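Lindmont Guest House — Room and Linen Safety Inspection, Second Floor
By Declan Hoani

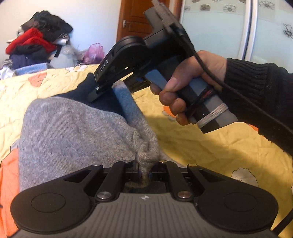
Page last changed: 13 June 2026

Scope: 12 guest rooms, the linen store and the drying room. Items are marked OK, ACTION or N/A. Comments are the inspector's unless initialed HR (Heino Rozīte, building services).

1. Smoke alarms, guest rooms — OK
All sounded on test. Room 7 unit is near its replacement date. Reorder before October.

2. Door closers — ACTION
Rooms 3 and 9 do not latch from a half-open position. Adjust closing speed and retest. HR: Room 9 hinge screws also need replacing.

3. Corridor and stair lighting — OK
Emergency fittings held for the full test period. One diffuser cracked outside the linen store, still secure.

4. Bedcovers and throws — OK
Quilted covers checked for open seams and burns. Covers must stay clear of wall heaters when turned back. Guest knitwear left on a bed is to be folded and kept on the bed, never placed over a heater.

5. Wall heaters — ACTION
Clearance rule is 12 inches on all sides. Armchair in Room 5 was inside this and has been moved. Mark the floor line.

6. Linen store shelving — ACTION
Shelf load label reads 1,000 lb per bay. Bay 2 wall anchor is loose. Take the top shelf out of use until it is fixed.

7. Drying room, Hoshino dryer — OK
Lint screen clean. Duct joint taped and tight. Meter at 2,690 hours; belt inspection not yet due.

8. Drying room, Flutlow condensate pump — ACTION
Float sticks at the low position. Tray was full at the time of inspection. HR: cleaned once already this year, fit new float.

9. Power strips and cords — ACTION
Four strips removed, all without a test tag. One was plugged into another behind the desk in Room 11.

10. Window restrictors — OK
Opening limited to 4 inches in all rooms. Room 2 is stiff but works.

11. Cleaning chemicals — OK
Locked. Data sheet for the Zillovik descaler is an old copy — print the current one.

Open actions go to HR. Items 2 and 6 first.

Lindmont Guest House, Building Services Desk | © 2026 Lindmont | Contact | Back to top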